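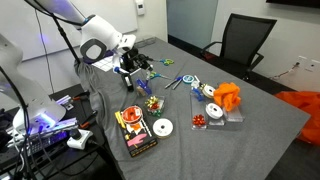

Slide 1: Gift-wrapping supplies on the felt-covered table, with the two white arms.

Speaker notes: Choosing a phone for repair and battery life
Drulline community tech night, 5 October 2025

Slide 2. Opening
Thanks for coming. Toilets are past the kitchen. Questions whenever you like, but I'll hold the ones on phone plans until the end.
I'm talking about what happens to a phone after year two. Launch coverage is mostly cameras and screens. I want to cover batteries, software updates and parts.

Slide 3. The two phones
I'm comparing the Hillell and the Guluron. Both are mid-range, both have a glass back, both come in grey or a dark green. I bought them with my own money in August.
Pass them along the rows now. The Hillell is the one with the scratched corner.

Slide 4. Batteries
Both makers quote battery health after 1000 full charge cycles. Explain a cycle: two half charges count as one. Plugging in at 50 per cent every night is half a cycle a day.
Heat does more harm than frequent charging. Don't leave the phone on the dash in summer. Don't charge it under a pillow.
Both phones have an 80 per cent charge limit in settings. Show where it is. On the Guluron it's under Device Care, two menus down, and it is off by default.

Slide 5. Opening them up
The Hillell battery has pull tabs. The back still needs warming before it lifts, so it's a job for someone patient. The Guluron battery is glued in and the screen cable runs over the top of it. I would take that one to a shop.
The charging port on the Hillell sits on its own small board. On the Guluron it's part of a larger one, and the part costs more.
If asked about water resistance: once either phone has been opened, assume the seal is gone unless new adhesive has been fitted properly.

Slide 6. Prices
The Guluron was $1245 and the Hillell was cheaper, but check current prices because both have been on special. A shop battery replacement on the Guluron was quoted to me at $227, fitted. I haven't had a fitted quote for the Hillell.
Pause here. People usually want to write these down.

Slide 7. Updates
Security updates matter more than new features. Check the end date before you buy, and count from the release date of the model. A phone that has sat in a warehouse for a year has lost a year of support.
Þorgeirsson keeps a searchable list of update end dates by model. Spell the name out on the whiteboard, or tell them to search without the first letter.

Slide 8. Second-hand phones
Ask for the battery health screen before paying. Make sure the seller has signed out of their account. Check the phone isn't blocked by a carrier. Try the speaker, both microphones and the charging port with your own cable.

Slide 9. Questions
Collect both phones before the break. Spare handouts are in the blue folder. If we run short of time, skip slide 8 and point people to the handout, page 2.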